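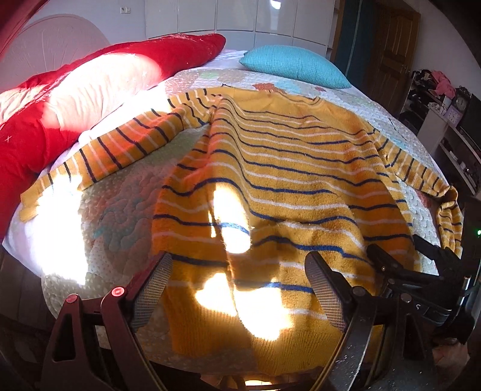

Week 5 - reading change in satellite scenes, burn scars and floods. Bring the Ninden pair (May, before and after), same one as lab 3. First thing is always geometry. A sensor sees a surface, and surfaces bend - like stripes on a knit sweater laid over a bed, they wave with the folds even if the knitting is evenly spaced. Ridge lines at Gasthorpe do the same to roads, so dont digitize until the scene is terrain corrected. Second, saturation. Strong sun washes out bright ground, pixel goes near white, no data worth having there. Mask it.

Fandier scene: 30 m pixels, shadows on north slopes look burned, they're not. Check agianst Ulloa.

Read ch. 14 before lab.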